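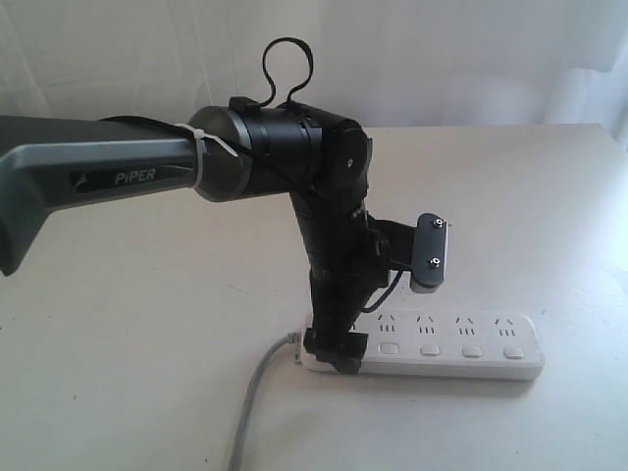

Ivars Žukauskas - bench notebook, Feb 13, 2025 - PiPER arm, power strip task

Today I worked only on the question of the wrist camera crop. We have the policy trained in Zerninton on 2539 demonstrations, and the same policy trained again with the crop from Raudsepp's note, where the outer part of the wrist image is cut away before it goes to the network. The rest is equal: same seed, same action chunk, same learning rate schedule. I wanted to see if the crop really helps or if we only got a lucky evaluation last time.

Protocol, so that I don't forget it again. Each policy gets 80 trials. Start poses come from the list in the Plodier folder, in the same order for both. I do not touch the strip after the trial starts. A trial counts as a success only when the switch changes and the strip is not pushed away from its place. If the finger lands between two switches I write "between" and count it as a failure, also when it looked nice.

First policy (no crop) is finished. Second policy is finished up to the lunch pause, the rest tomorrow. I don't write the rates here before both are complete, last time I did this and then everybody repeated the half number.

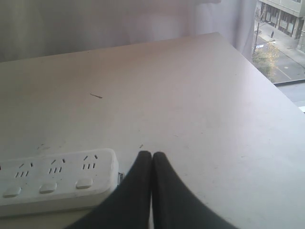

My worry with the full wrist image is that the network learns from things which have nothing to do with the task. I had this idea already in Berkanlow, where the success went down in the evening and nobody moved the robot. With the curtain ending where it does, the upper right corner gives the street, the road and a person walking on the sidewalk, and all this changes from one trial to the next. The crop removes most of that corner but keeps both fingertips, so in principle nothing useful is lost. I am less sure about the switches on the left side, there the crop is maybe too tight.

Small test to do: take 4000 wrist frames from the training set, replace only the window region with a gray patch, and compare the predicted actions with the original ones. If the difference is small, then my explanation is wrong and the crop helps for some other reason (maybe simply more pixels on the strip after resizing).

Problems noted: 2 trials stopped by the joint limit warning, both with the no-crop policy, repeated from the same start pose and marked in the sheet. Inference time is stable.

Tomorrow: finish the second policy, then the gray patch test. Ask Raudsepp which resize method was used, the note does not say it.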